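**Flilthorpe shed build: page turning**

**yasir_ansari** (12 Dec 2019)
Cover job next. Two fingertips down on the notebook, wrist low, spiral on the far side. I'd drag the cover and skip the pinch.

**Drelex**
Dragging will scuff kraft paper. Pinch the corner.

**yasir_ansari**
Pinching needs a fingernail and we don't have one. I've set the grip limit to 4 newtons for now. 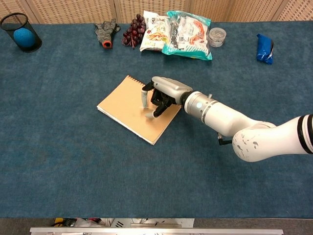
**Sethi**
What do you run the control loop at?

**rukhsana_r**
100 Hz. Faster made the finger joints buzz.

**Drelex**
Still say drag is wrong. I lost 2 notebooks that way in June.

**rukhsana_r**
Yours had a glossy cover, different friction. Leave the limit at 4 and log the motor current.

**Drelex**
Fine, but post the log.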